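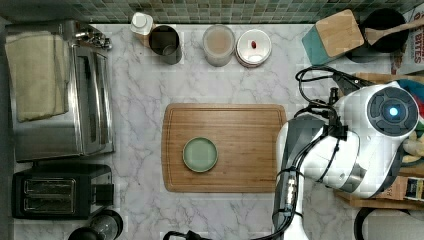 The Lerno cutting board is the one we reach for first, and we're so pleased to have it back in the shop! It's bamboo, a warm honey-brown, with the strips of grain showing clearly across the top. A carved groove runs all the way around to catch the juice from tomatoes, peaches or a roast chicken. We like it out on the counter full time – it looks great on white marble, and there's room on one half for a small round dish while you chop on the other.

Relu Stoica at Purnomik drew up the shape, and he kept the edges soft so it's easy to pick up.

Care
Wash by hand with warm water and a little soap, then stand it on its side to dry. Rub in some food-safe oil every 2 months (more often if you cook a lot – we do). Please keep it out of the dishwasher.

Ordering
Orders leave our Plullbridge workshop within 4 working days. Pickup is open on Saturday mornings, and spare tins of board oil are kept at the front desk.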